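Vudport opens Plivmont lab for demonstration of Carinon indoor navigation software

PLIVMONT, August 29, 2025 - Vudport held an open day at its Plivmont laboratory for building operators, equipment integrators and engineering students. The program consisted of a technical briefing, two live sessions with the Carinon navigation software running in simulation, and a period for questions. Attendance was 61.

Carinon is a software package for mobile robots that move through furnished rooms and corridors. It takes images from one forward-facing camera, estimates which parts of the floor can be driven on, and selects the next movement command. It does not require a floor plan to be loaded in advance. The version shown at the open day has been in internal testing since April.

The first session covered basic movement. The software was given a start position and a written goal, such as a named piece of furniture, and visitors followed the camera view on one display and the command log on another. Each run was limited to 60 seconds. Runs that reached the limit were stopped and recorded as incomplete, and the logs were left on screen for inspection.

The second session dealt with doorways. Entering a room past an open door is a common source of error for small indoor robots, as the door leaf can fill a large part of the camera view and hide the wall behind it. Engineers replayed several entries at reduced speed and paused them to show how the floor estimate changed from one step to the next. Visitors could request a different start position, and the run was then repeated from that point.

All rooms used on the day came from the company's Palumbo set, a library of 237 simulated interiors. The set includes bedrooms, offices, storage areas and connecting hallways. Rooms are rendered at low resolution to keep processing time short and to limit the software's reliance on fine surface detail. Furniture positions can be changed between runs.

One of the bedroom entries used a long room with the bed and a cabinet at the far end, a blue upright object standing in front of the bed, and open floor between there and the door.

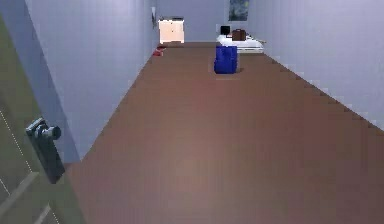 Sneha Pant asked whether results obtained in rooms with so much clear floor would carry over to occupied buildings, where chairs and bags are moved several times a day. She also asked for the failure logs to be released together with the completed runs.

Vudport replied that cluttered versions of the Palumbo rooms are in preparation and that logs from both sessions will be sent to registered visitors on request. The company added that simulation results are used to select software versions for hardware testing and are not offered as a measure of performance in a customer's building.

Hardware trials are planned at 5 sites. Operators who wish to propose a building should supply door widths, floor surface types and the hours during which a test vehicle could be operated. Sites with automatic doors can be considered, but the present version of Carinon does not send door-opening requests.

Presentation slides and the input format specification are available from the Vudport press office in Plivmont.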